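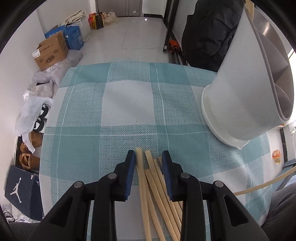
Chopstick task, view from the hand-held gripper. Blue ridged pads fitted, fingers open.

September, entry begun 14.20. Present: L. Adamczyk, Châu Trương.

The purpose of this session was to compare the ridged pads supplied by Skemov with the flat pads used until now, on thin wooden objects. Chopsticks were chosen because the flat pads had given poor results with them in the earlier series. The target is the white utensil holder with the divided interior.

Settings: the hand-held unit was used as issued, with no change to the linkage. Exposure on the Zelon camera was fixed at 800 and is to stay there for the whole series, so that the two sets of recordings can be compared. Target for the series is 132 recordings per pad type.

Observations. The ridges hold a single chopstick well when it lies across them. When it lies along them it can roll towards the fingertip, and the operator must close more slowly. Picking one stick out of a loose group remains the hardest part - the pad tends to catch the neighbour. Minttu Keskinen has asked that such double picks be kept and labelled separately.

The checked cloth wrinkles when the fingertips press on it. It should be pulled flat between recordings.

To do: repeat with the holder on the left; check pad wear after 560 closures; Uyên Đinh to confirm whether the Khúc pads will fit the same fingertip.

L.A.

Recent entries
Pad adhesive, second trial
Wide lens calibration, Zelon unit
Ollurska controller: delay at start-up
Flat pads on cutlery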